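4. Demonstration at the open day

4.1 Setting and task

The open day of the Lusholm laboratory took place in April, in the large teaching room on the ground floor. Visitors came in small groups and each group stayed for 11 minutes. We showed them the same pick-and-lift task that was used for the training in Section 3, with one arm, one table and one red block, all in simulation. The policy was the final checkpoint of the Volter controller, trained on 2000 episodes, and no parameter was changed for the event.

We selected this task for two reasons. First, it is short, so a visitor can follow a complete attempt without explanation. Second, the block is placed at a new position each time, and a visitor can easily understand that the motion is not a recording. The views of the simulation were shown on a large screen, and the view near the fingers was the one which visitors asked about most.
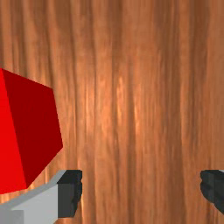
In this view the policy has to decide from very little information. When the block is near the border of the view, a correction to the side is needed before the fingers can go down. Several visitors expected that the arm always sees the whole table, as they did on the screen, and we had to explain that the controller does not receive the external views. They are rendered only for the audience and for our own inspection.

4.2 Procedure

Every group saw 5 attempts. Before each attempt, one visitor pressed a key to place the block at random inside the permitted area. The arm then started from its rest posture. We asked the visitors to say aloud when they believed that the grasp would fail, and one of us wrote down the moment. This was not planned as a formal user study and we report it only as an observation.

The simulation was paused on request. A pause was most often requested in the approach phase, when the hand is already low and the fingers still have to move to the block. Figure 6 shows such a configuration.
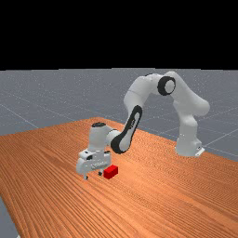
Figure 6. The arm with the gripper lowered beside the red block. The fingers are open and the block is not yet held.

At this point many visitors judged that the hand had missed. We understand this judgment, because a person would normally come to the object from directly above. The policy often goes down first and makes the last correction close to the table. The same habit was reported in our earlier work with the Gretenano data, where the demonstrations contained many low approaches.

4.3 Observations

In total 200 attempts were shown during the day. We do not give a success rate for them, as the positions were not sampled in the same way as in Section 3 and the numbers could not be compared. The remarks of the visitors were nevertheless useful to us. The most frequent one concerned the moment of the grasp itself, when the hand hides a large part of the block from an outside observer.
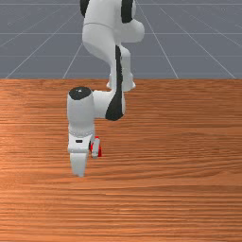
For this reason it was difficult for the audience to say if the fingers were closed or still open, and some groups asked to turn the camera. We added a second external view after the midday break. The questions then moved from the fingers to the speed of the arm, which was considered slow by the younger visitors. The speed limit is the one defined by Shi, our motion layer, and it was kept at the value used in training.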